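Week 2: Reading a Household Inventory

Welcome back, everyone, and thank you for the thoughtful questions last time (I promise I read every one!). Today we turn to household inventories, the lists drawn up when a home passed from one owner to the next, and what they can teach us about ordinary life.

Our main text is the Tirnar inventory, which runs to 593 entries. Please don't feel you must read them all — the first 60 will give you plenty to talk about. Notice how the clerk moves from room to room, and how he slows down in the kitchen, where he seems to have enjoyed himself.

Watch the wording, too. "Old" may mean worn out, or it may mean inherited and dearly loved. Selamawit Abera's essay is very good on this, and I'd read it before you start on the list itself.

Small containers and bowls are the sort of everyday things a clerk might pass over in a word or two.

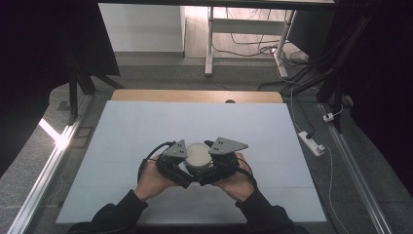
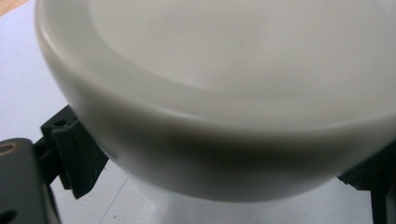

For next time, choose one room from the inventory and write up to 2 pages on who might have used it and when. Saron Negash has kindly offered to look over drafts, so do take her up on it.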